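Armário metálico com chaves Talgate: manual de instalação e uso

Secção 4. Colocação em serviço e utilização dos compartimentos 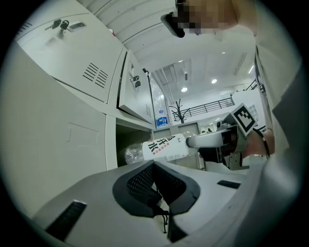 4.1 Antes de começar

Esta secção explica como preparar o armário depois da montagem do corpo, como entregar as chaves e como guardar garrafas de água e objetos pessoais nos compartimentos. A montagem do corpo e a fixação à parede estão na Secção 3 e devem ficar terminadas primeiro.

O armário Talgate é fornecido pela Manríquez em metal pintado de cinzento claro. Cada porta tem a sua fechadura, as suas ranhuras de ventilação e uma placa pequena para identificação. As portas são todas do mesmo lado de abertura e não se podem inverter.

Material que é preciso ter à mão:

Nível de bolha
Chave sextavada fornecida no saco Toren
Pano macio e seco
Etiquetas numeradas (folha incluída na caixa)
Caderno ou folha para registo das chaves

Nota: o saco Toren contém também 5 calços de plástico. Não deite fora os calços que sobrarem. Podem servir mais tarde, se o armário for mudado para outro pavimento.

4.2 Nivelar o armário

1. Confirme que o armário está vazio e que todas as portas estão fechadas à chave.

2. Coloque o nível de bolha em cima do armário, primeiro no sentido da largura e depois no sentido da profundidade.

3. Se a bolha não está no centro, peça ajuda a uma segunda pessoa. Uma pessoa inclina ligeiramente o armário, a outra introduz o calço por baixo do canto mais baixo.

4. Verifique outra vez com o nível. Repita até a bolha ficar no centro nos dois sentidos.

5. Abra cada porta a meio e largue. A porta deve ficar parada na posição em que foi deixada. Se ela se move sozinha, o armário ainda não está nivelado.

Cuidado: nunca ponha os dedos debaixo do armário enquanto este estiver inclinado. Introduza o calço segurando pela aba comprida.

Cuidado: não corrija um armário desnivelado apertando as dobradiças. A porta fica a roçar no aro e a fechadura sofre um desgaste que não é coberto pela garantia.

4.3 Chaves e fechaduras

Cada fechadura é entregue com duas chaves iguais, presas uma à outra por um arame. O número gravado na chave é o mesmo que está gravado na frente da fechadura.

1. Corte o arame e separe as duas chaves.

2. Introduza uma das chaves até ao fundo. A chave deve entrar sem força.

3. Rode um quarto de volta para a direita para abrir e um quarto de volta para a esquerda para fechar. Faça este movimento três vezes em cada porta.

4. Deixe uma chave na fechadura, para o utilizador. Guarde a outra num local fechado, fora do armário.

5. Escreva no registo o número da chave e o número da porta correspondente.

Nota: na posição aberta a chave pode ficar na fechadura. Nos espaços de uso partilhado é uma prática cómoda, porque se vê logo quais compartimentos estão disponíveis. O utilizador leva a chave quando fecha e volta a deixá-la quando termina.

Cuidado: com a porta aberta, a chave fica saliente à altura do braço ou da anca, conforme a fila. Não deixe portas abertas na zona de passagem.

Se a chave roda com dificuldade, aplique pó de grafite no canhão. Não utilize óleo de cozinha nem óleo de máquina. O óleo junta pó e, passados alguns meses, a fechadura prende.

4.4 Placas de identificação

A placa prateada ao lado da fechadura vem de fábrica com uma película transparente de proteção. Retire a película antes de colar a etiqueta.

1. Limpe a placa com o pano seco.

2. Descole a etiqueta da folha e alinhe primeiro o lado esquerdo.

3. Passe o dedo da esquerda para a direita, para não ficarem bolhas de ar.

4. Espere 24 horas antes de limpar a porta com pano húmido.

Recomendamos numerar da esquerda para a direita e de cima para baixo. Se tem mais do que um armário na mesma sala, continue a numeração no armário seguinte e não comece de novo no 1. Deste modo evita-se a confusão entre chaves. A folha de etiquetas chega até ao número 91. Para números maiores é necessário pedir uma segunda folha à Manríquez.

4.5 Guardar garrafas de água

As garrafas são o objeto que mais se guarda nestes armários em escritórios, oficinas e salas de formação. Uma garrafa mal fechada estraga facilmente o que está ao lado. Pedimos que estas instruções sejam comunicadas a todos os utilizadores.

1. Aperte bem a tampa. Vire a garrafa com a tampa para baixo durante alguns segundos, em cima de um lavatório, e veja se cai alguma gota.

2. Se a garrafa estiver molhada por fora, seque-a com o pano antes de a guardar.

3. Ponha a garrafa de pé, encostada ao canto do fundo do compartimento.

4. Se a garrafa é mais alta do que o compartimento, pode ficar deitada. Neste caso a tampa deve ficar virada para a porta e a base para o fundo. Uma fuga é assim notada mais cedo.

5. Não encoste a garrafa às ranhuras de ventilação.

6. Feche a porta devagar. Numa porta batida com força, a garrafa tomba para dentro e pode impedir a abertura seguinte.

Nota: as garrafas de plástico transparente com rótulo de papel ou película são fáceis de confundir quando várias pessoas compram a mesma marca. Escreva o número do compartimento na tampa, com marcador permanente. O rótulo pode descolar-se com a humidade.

Nota: quando o rótulo está numa língua que nem todos leem, confirme o conteúdo com quem o comprou antes de distribuir as garrafas. A garrafa do nosso exemplo tem no rótulo os caracteres 开水, que em chinês designam água fervida.

Cuidado: não guarde garrafas com líquido ainda quente. O plástico fino deforma-se, a tampa perde a vedação e o vapor condensa na parte interior da porta.

Cuidado: não guarde bebidas com gás em armários expostos ao sol direto.

4.6 Compartimento aberto inferior

Por baixo das portas existe um espaço aberto, sem fechadura. Serve para objetos que não precisam de ficar fechados, por exemplo sapatos de trabalho, um guarda-chuva seco ou uma caixa baixa.

1. Coloque os objetos mais pesados ao fundo.

2. Não deixe nada sair para fora da linha da frente do armário.

3. Uma vez por semana, retire tudo e aspire o pó.

Nota: o espaço aberto é mais escuro do que os compartimentos de cima e os objetos pequenos perdem-se lá facilmente. Para estes é melhor utilizar uma caixa de cor clara.

Cuidado: o espaço aberto não tem tabuleiro de retenção. Se guardar aí garrafas, a água de uma fuga corre diretamente para o pavimento.

4.7 O que fica fora do armário

Parapeitos, rebordos de janela e o topo do armário não são lugares de arrumação. Uma garrafa de pé num rebordo estreito cai com um pequeno toque. No fim do período de trabalho, percorra a sala e recolha as garrafas que ficaram de fora. As que não têm número na tampa devem ser esvaziadas e postas na reciclagem.

Se há plásticos de proteção pendurados na sala, por motivo de obras ou de pintura, mantenha-os afastados da frente das portas. O plástico encostado tapa as ranhuras e o ar não circula.

4.8 Limpeza

1. Esvazie o compartimento e deixe a porta aberta.

2. Limpe o interior com pano húmido e sabão neutro, começando pelo teto do compartimento.

3. Passe um pincel seco pelas ranhuras de ventilação, de fora para dentro.

4. Seque tudo com o pano macio, incluindo o canto inferior do lado das dobradiças, onde a água costuma ficar parada.

5. Deixe a porta aberta durante 16 minutos antes de voltar a guardar objetos.

Cuidado: não utilize lixívia, diluente ou esfregão metálico. A tinta risca e o metal por baixo ganha ferrugem.

4.9 Problemas frequentes

A porta fecha mas a chave não roda.
Empurre a porta com a palma da mão junto à fechadura e rode ao mesmo tempo. Se resultar, repita o nivelamento do ponto 4.2.

A chave entra só até metade.
Confirme o número gravado. Na maior parte dos casos é a chave da porta vizinha.

O compartimento tem mau cheiro.
Retire tudo, limpe como se indica no ponto 4.8 e verifique se as ranhuras não estão tapadas por roupa ou papel.

Há água no fundo do compartimento.
Retire primeiro os papéis e aparelhos elétricos, depois a garrafa. Seque o fundo e as juntas. Não volte a guardar a mesma garrafa sem fazer o teste do ponto 4.5, passo 1.

Perdeu-se uma chave.
Utilize a segunda chave e encomende uma cópia indicando o número gravado na fechadura. Se as duas chaves se perderam, é preciso mudar o canhão completo. O procedimento está na Secção 6, juntamente com a referência do canhão Nonness compatível com este modelo.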